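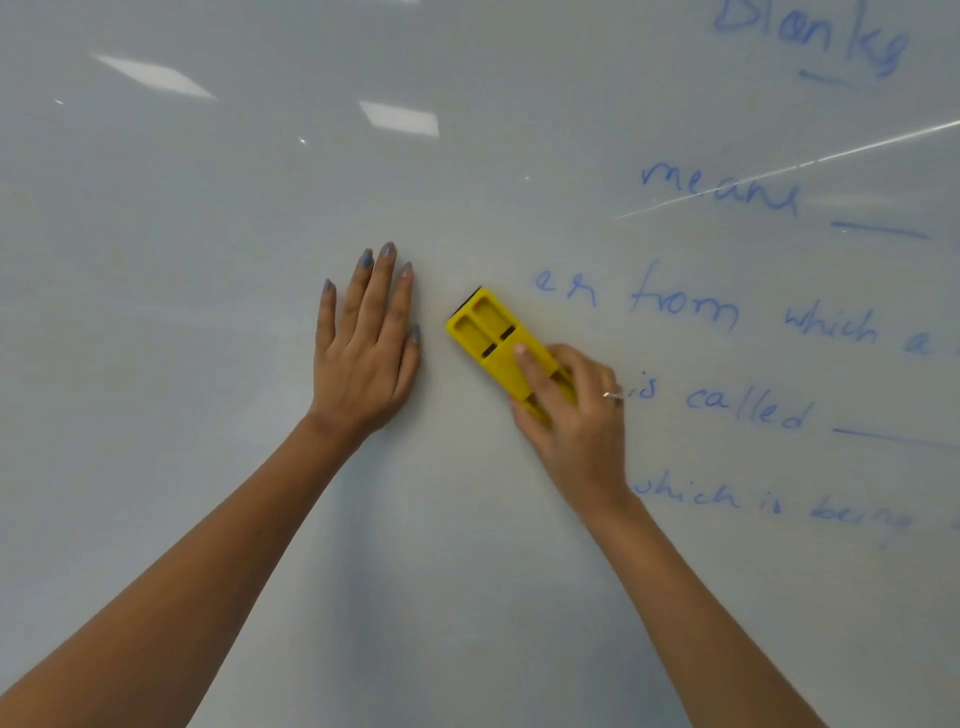 Wipe the board. Properly. Before you leave.

I have been saying this at work for years and people nod and then walk out with half a seating plan still up there. So I am writing it down, quickly, on a Saturday morning before the shopping, and maybe somebody will print it.

A whiteboard has one job and the job has two halves. You write on it, then you get rid of it. We are all very good at the first half. Give anyone a pen and a meeting and off they go, arrows everywhere. The second half gets left to whoever comes in next, who does not know if the thing marked with three stars is still important, and is too polite to ask, so writes in the corner instead. Small. By Thursday everyone is writing in corners.

I teach evening bookkeeping at the Cisthorpe centre, 50 minutes a class, and I lose the first few of them every week to somebody else's board. Last term it was a phone number and the word HIDAYAT, underlined twice. I left it for a fortnight. Wrote my ledgers round it. Then I asked Yanti Pelupessy on the desk and she said Hidayat was a caterer, for a lunch, and the lunch was in the spring.

So. Views.

Pale colours are a menace. Light blue, light green, whatever that orange is. You can't read them from the third row and people don't notice them when they are wiping, so bits get left. Black or dark blue. Red for totals. I would bin the rest and I have, once or twice, when the room was quiet.

Fingers are not a rubber. Nor are sleeves. I have watched grown adults with degrees lick a thumb. There is an eraser, it lives on the ledge, use it. And press. A light swish over the top just moves the ink about and leaves that grey fog behind, and next week somebody writes on the fog, and so on till the whole board looks like a bathroom window. Flat hand on the board to steady yourself, other hand on the eraser, long strokes, overlap them. Top to bottom if you want to be fussy about it. I am fussy about it.

The felt needs cleaning as well, which people find astonishing. It's full of ink. It can't hold any more. Bang it outside, or swap the pad if it's the kind where you can. Darmawan Halim thinks a damp cloth does the same job and we have argued about this more than two sensible people should. I'll give him this – a damp cloth once a week, then dry it, is better than nothing. But on an ordinary day, dry felt and a bit of elbow.

The other side of it, and I do want to be fair, is Larasati Tarigan's side. She says a board with old writing on it is a working board. She likes coming in to yesterdays thinking. She says if you wipe everything you start from nothing and that is why our Monday meetings are so slow. I see that. If it's your room and your board and your thinking, keep it, put a date on it, draw a box round it. Fine. Ours is a shared room. Different matter.

And "please leave" is not a date. I have seen PLEASE LEAVE stay up so long the ink went brown at the edges and wouldn't come off at all, we had to go over it with fresh pen and wipe while it was wet. That works by the way. Write over the old line, wipe straight off. Do it in patches or it drys again before you get there.

People say, it's a minute's work, why go on about it. Well yes. It is a minute's work, so do it. Syahrul Siregar, who has the room before me now, wipes it every time, right out to the edges, and puts the eraser back pad down. I walk in and pick up a pen and start. I have never once told him how much I like this and I suppose I should.

Pens go back with the caps on, too. That's a separate piece and I'm out of time, the shop gets full by ten.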